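Folding Clothes on a Bed: How Much Does the Surface Matter?
Student project report, Home and Textile Studies
Group: Wilma Van Damme, Cheuk-hei Yau, Pieter Nijs
Supervisor: Edeltraud Lehner

Background

Most guides to folding laundry assume a table. In the student housing on Egan Street, few rooms have a table with space for anything bigger than a laptop, and people fold on the bed. Our group wanted to know which garments suffer most from this and whether a simple change of method would help. We worked in July, in one bedroom.

Before starting we asked the residents of the house which clothes they found hardest to fold. T-shirts and jeans hardly came up. The answers were mostly about thin items with elastic: shorts, skirts, slips and pajama bottoms. We chose to look at these first.

The trouble with thin fabric is finding the edges. A thin black piece bunched up on the bedding gives no clear sign of which end is the waist, and the folds are in shadow.
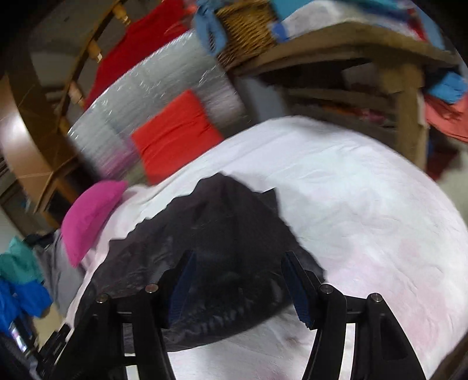 Method

The bed was made up in light bedding and the pillow and cushion were left at the head. We did not iron anything. Each garment went through the same steps:

1. Put the garment down in a heap.
2. Find the waistband and turn it toward the head of the bed.
3. Spread the fabric outward from the waistband to the hem.
4. Fold in half lengthwise, then in thirds from the hem up.

We allowed 60 seconds for steps 2 and 3 together. Pieter kept the time and Wilma wrote the notes. Cheuk-hei did all the folding so that skill would not vary between garments.

Step 3 took the most practice. A gathered waistband does not lie straight, and pulling it tight only moves the wrinkles down into the body of the garment. We got a better result by leaving the waves in the elastic and smoothing the fabric below with a flat hand. 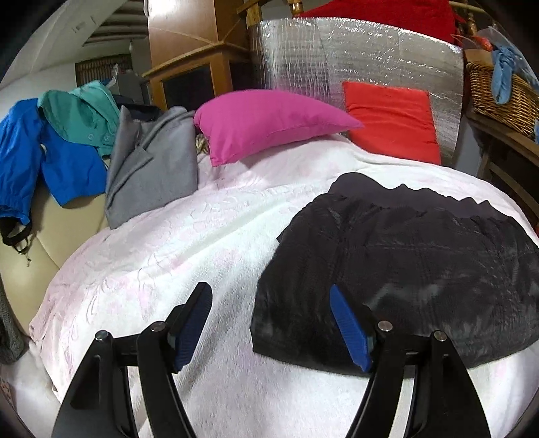

Fine wrinkles stayed in the thin fabric even when the outline was good, and we decided to accept them. Our supervisor agreed that a folded garment with a few creases is still folded.

Results

Thin garments met the time limit in almost 80 percent of tries. Heavier cotton items met it in 95 percent. Most of the misses came at step 2, when the hem was taken for the waist and the garment had to be turned.

Soft bedding was also a problem. A crease in the blanket carried through to the fabric on top, and we had to smooth both.

Limits and further work

We used one bed and one person folding. A firm mattress may give other results. Gediminas Hunt, who read our draft, suggested repeating the test with a folding board, and we would like to do that next term.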